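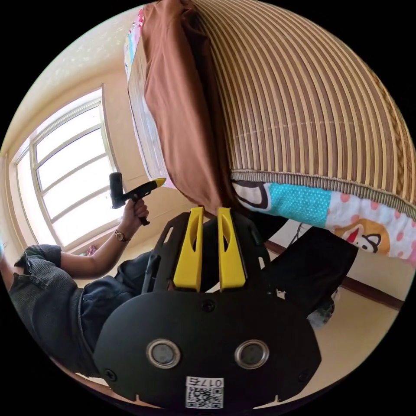 Moving the clocks forward in Okcombe

I lose an hour of sleep every March and it takes me 3 weeks to get it back. The bakery still opens at six, so I just go to bed earlier and lie there.

This year I tried getting up ten minutes sooner each morning beforehand. It helped a bit. The dog didn't notice either way and wanted feeding at the old time.
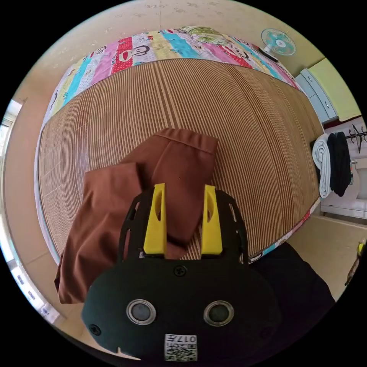
Rommel Navarro
Baker and occasional blogger

I've also stopped drinking tea after four. Nearly 100 cups a month, by my reckoning, and I only miss the last one of the day.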